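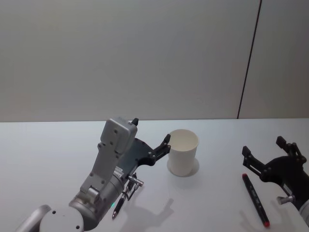 4.3 Recording a two-arm demonstration by remote control

This section covers the cup-and-marker task on the Clitska two-arm station. Complete the arm check in 4.1 and the leader arm pairing in 4.2 before you start. Recordings made without a current pairing file are rejected at import.

Prepare the station

1. Clear the tabletop of everything except the task objects.
2. Stand one plain paper cup upright between the two grippers.
3. Lay the marker flat, cap on, on the side of the right gripper. Any diagonal is acceptable. Change the angle between episodes.
4. In Fludano, open Sessions > New and select the task file. Enter the operator initials.
5. Set the episode limit to 42 seconds. Longer episodes are split on save and cannot be rejoined.

CAUTION: Keep hands off the tabletop while the leader arms are live. The follower arms copy any movement of the leaders, including an accidental bump.

Record an episode

6. Hold both leader handles in the rest pose and press the left pedal once. Wait for the tone.
7. Open both grippers fully.
8. Bring the left gripper to the cup from the side, near the rim. Watch the pen below the gripper as you lower the arm. Its tip must stay clear of the table.
9. Close the left gripper until the fingers touch the cup, then stop. Do not squeeze. A paper cup folds well before the force limit trips.
10. With the cup steadied, move the right gripper over the marker, close on the barrel and lift.
11. Place the marker in the cup. Open the right gripper, then the left.
12. Return both arms to rest and press the left pedal again to save. Press the right pedal instead to discard.

Note: Move at an even pace. Pauses of more than 7 seconds are flagged as idle and must be trimmed by hand in Fludano.
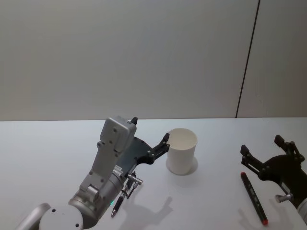 Imani Ogola
Technical Writer, Station Documentation

Left gripper contact

Contact should be made with the upper part of the cup. If the finger meets the cup close to the base, the cup tends to slide when the marker goes in. Discard the episode and start again from step 6.

The right arm may wait with its fingers open while the left arm makes contact. Both orders of approach are valid for this task, but use one order for the whole session and write it in the session notes.

Check the session

13. Replay the first three episodes before recording more. Confirm that the cup and marker are in view at the start of each.
14. Compare the gripper traces with the video. An offset between the two means that the clocks have drifted. Repeat 4.2.
15. Tag failed attempts as "fail" if the marker was dropped. Do not delete them.

A full set for this task is 108 saved episodes. Sets recorded before the November update used a different pedal map and should be kept in a separate folder.

If an arm stops during recording and error 186 is displayed, release both handles, clear the fault in Fludano and re-home the arms. The open episode is lost.

For export to Gornance format, see 4.5.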